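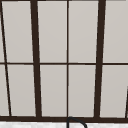
Kelechi Okoro asked, before the second run had been loaded, whether people who had never worked with a robot would get anything out of watching one in a simulator. He had expected the visitors to want hardware, and said that a screen might send them home with the wrong idea of how far the work had got. We took the point seriously and changed the order of the afternoon, so that the talk on what the simulator leaves out came first and the runs came after it.

4.2 The open day at Bronby

The open day was held on 2020-07-01 and drew 60 visitors, most of them from the town. They were taken through in groups of 11 or fewer. Each group spent a quarter of an hour in front of the large display while Wanting Su ran the Rondico kitchen and Tumaini Sang answered questions. The task set was the same for every group: an item of food on a plate had to be picked up and moved to another plate on the counter. The gripper was driven by hand for the first attempt and by the learned controller for those that followed.

The controller was the one described in Section 3, trained on 1,702 runs collected up to February. No changes were made to it for the visit. Start positions were drawn afresh for each group, which meant that some groups saw easier layouts than others. We did not correct for this, as the day was not planned as a test of the controller.
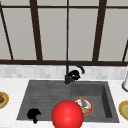 Figure 6. The sink area in the simulated kitchen. The red sphere marks the position of the gripper. A plate with two food items is in the basin, and two more plates are partly in view on the counter at either side.

Visitors were given a card and asked to write down anything they had not understood. We received around 130 separate remarks. Many dealt with speed, and a good number asked why the robot paused before closing on an item. Fitriani Wuisan sorted the cards by topic and Vittoria Pellegrini sorted them again without seeing the first result. Where the two disagreed, the card was put under both topics. Remarks about the building or the refreshments were set aside.

The pause was a planning step that we had stopped noticing ourselves. In later demonstrations a short line of text was shown on the display while the planner was working.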